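A day at the Ilent open house, or how I learned to worry about my commas

5 November 2025

I almost didn't go. It was raining, the bus to Pudberg takes forever, and the invitation said "an afternoon of talks on everyday written language," which my sister read out loud to me in the voice she uses for dental appointments. But I write a blog about how people type to each other, so if I won't go to a language lab's open house, who will?

Ilent is on the second floor of a brick building behind the train station, over a shop that sells curtains. You go up the stairs, write your first name on a sticker and get handed a little paper program. Mine had a typo on page one, and I was so happy about it that I kept the thing.

The first talk was Delali Amoah on how people say goodbye in text messages. Her team has a collection of 2,881 conversations, all donated by people who agreed to have them read (brave souls!), and she goes through the last few lines of each one. What gets her is how long it takes us to leave. Somebody says "ok" and then somebody says "ok great" and then there's a thumbs up, and then a whole new "night!" ten minutes later. The longest goodbye in the collection runs to 33 messages. She put it up on the wall with the names taken out and the room just fell apart laughing, because it was two people trying to agree on who was bringing a salad.

I asked her if the thumbs up is rude. I ask everybody this. She said it depends a lot on who's sending it and what they normally send, and that a person who always uses it isn't telling you anything by using it. My boss always uses it. I felt better for the rest of the afternoon.

After that we got split into groups. Ours went with Kiprono Kariuki, who walks fast and talks over his shoulder, so I missed some of it at the back. He showed us the listening booth, which is a closet with foam on the walls, and then the room where they do the reading studies. You sit down, messages pop up on a screen one at a time, and you press a key to say how friendly the sender sounds. I did the short version. It has 11 messages in it, and I rated "Sure." with a capital and a period as the coldest thing I have ever read. Then "sure" with nothing, fine. Then "sure!!" and I thought, okay, who hurt you.
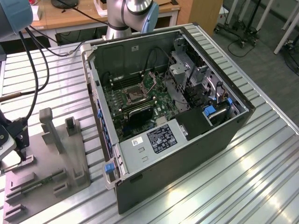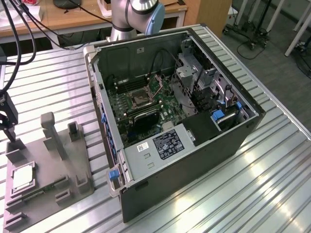
Kiprono said the funny part is how fast people answer. Most visitors have pressed the key before they could possibly have thought it over, and then when you ask them why, they come up with a whole story about the sender's mood. I had done exactly that. I'd decided "Sure." was a landlord.

There was coffee in the hallway, and a very good almond cake from Flerkimska, the bakery across the road. I got talking to Teodoro Ponce there, who teaches high school English and had come in with 6 of his students. They were merciless. One girl told me that using three dots at the end of a message is "how my grandma threatens people." I use three dots all the time! I've been going back through my messages since, and I see what she means. "See you Sunday..." does sound like I'm coming with a shovel.

The last session was the one I'd really come for. Stefaniia Savchuk and Jacinto Tlapale did a back-and-forth about people who text in two languages, and it was more like listening to a good radio show than a lecture. Jacinto grew up with Spanish and English in the house, Stefaniia with Ukrainian, and they both do this thing where the joke goes in one language and the apology goes in the other. Stefaniia said she never gets laughed at with the English "haha," she gets laughed at with the full row of letters from home, and that it feels louder. They're putting together a small book on it called Kuruc, out in January if the printer behaves. I asked what the title meant and Jacinto said they'd argue about that in the introduction.

A couple of gripes. The chairs are the folding kind and my back noticed. The signs to the restroom send you in a circle. And the question time after each talk was too short, mostly thanks to one man in the front row who wanted to discuss the word "whom" and would not be moved.

Getting there: take the bus to the station, go through the underpass and look for the curtains in the window. It's free, but you do have to sign up, and the spots for the afternoon tours go first. They told us the next one will be in spring, and Delali is hoping to do voice messages by then. I have a lot of opinions on voice messages, so I've already put my name down.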